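The White Box
by Marisol Ponce

1. The Table

When my aunt died she left me a table and a debt. The debt was small and I paid it in July. The table was big and came on a truck from Montes, wrapped in two blankets that the driver wanted back.

I was living then on Raltier Street, on the ground floor, in a place that had been a shop for bicycle parts. The floor was concrete. In winter I wore two pairs of socks, and in summer I walked on it with bare feet and was happy. The table went in the middle because there was no other place where it could pass the pipes.

My aunt had cut bread on it, and cloth, and once the hair of all her nephews on the same afternoon. I knew every line in the wood. There was one line like a river that divides and comes together again. When I was a child I pushed a button along that river for many hours, and the button was a boat, and my aunt said, "Where is it going today?" I always said Senonon, which was the name of a town on a calendar in her kitchen. I have never been to Senonon. I am not sure that it is pronounced how we pronounced it.

My brother Teo called on the evening when the table came.

"Did you look under it?" he asked.

"Why would I look under it?"

"She glued things. You know how she was."

I went down on my knees with the lamp. Under the table, in the corner near the wall, there was a piece of tape, very old and brown, and nothing was held by it anymore. I told Teo. He was quiet for some time, and I could hear his television.

"Then it fell," he said. "Ask the driver."

2. The Driver

The driver remembered me because of the blankets. His company was called Skillalwood and it had an office with one window and a plant. He put on the counter a plastic bag, and in the bag was a small white box.

"It was on the floor of the truck," he said. "I thought it was a part of the table."

"It is a part of the table," I said, and I signed a paper.

I carried it home on the bus in my two hands. It weighed almost nothing. When I shook it a little, something moved inside, or I wanted so much that something moved that I heard it. The lid did not come off. I could not find where the lid began. I put the box in the center of the table and I ate my soup on the other side, looking at it, as you eat with a guest who does not speak your language.

For 14 days I did not touch it. I want to explain this, because Teo never understood it. As long as the box was closed, my aunt was still going to tell me something. After I opened it she would have finished.

Teo called every evening.

"Use a knife," he said.

"No."

"Then use hot water."

"If it is a letter, the water will ruin it."

"If it is a letter," said my brother, "it is a letter to both of us, and I am here with my half and I can't read it."

That was fair. I thought about it all night. In the morning I put on my loose shirt, the one that I use for work, and I moved the box until it was exactly where the river in the wood comes together again. Then I stood at the edge of the table like my aunt used to stand, very near, with the legs almost touching. I did not take it with my fingers. I wanted to hold it from both sides at the same moment, with the same force, and not be in a hurry.
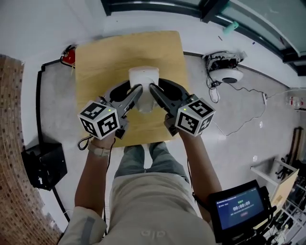 3. What Teo Said

"So?" said Teo.

I had the phone between my ear and my shoulder. I was tired, as if I had carried the table by myself up a hill.

"There is a button," I said.

"What else?"

"Only a button. It is green. It has four holes and one is broken."

He did not say anything. I thought he was angry. He had hoped for money, I knew it, and I had hoped for a letter, and each of us had hidden this from the other one rather badly. Then I heard a strange noise and I understood that my brother, who is 70 years old and did not cry at the funeral, was crying.

"That one is mine," he said. "That's from my school coat. She told me she looked everywhere."

"It was my boat," I said.

"It was my coat!"

"I took it from the sewing basket, Teo. I didn't know that it was from your coat."

"I went to school the whole winter with the coat open," he said. "I was cold in the neck until spring. You sailed my button."

Then he began to laugh, and I also laughed, and the phone fell on the table and I had to look for his voice between the cup and the bread.

4. The Post Office

I sent it to him. The woman at the post office asked me the value, for the form, and I wrote 200. She asked what it contained and I wrote "clothing." She read it, and she looked at the envelope, which was nearly flat, and she put the stamp.

Teo does not have the coat anymore, of course. His wife sewed the button on the inside of a jacket, where other people have a pocket for the glasses. When he comes to visit me he sits at the short side of the table and opens the jacket to show me, every time, before he says hello to anyone.

The white box stays with me. I could not close it again as it was before, so I leave it open and I put in it the keys, and sometimes a coin for the bus. Last week a little boy came with his mother from upstairs. He was bored while we talked. I gave him a bean from the kitchen, and I showed him the place on the wood.

"Where does it go?" he asked me.

I told him it was his boat and he had to decide. He pushed it very slowly with one finger, past the cup, past his mother's elbow, and said that first they would need to stop for gas.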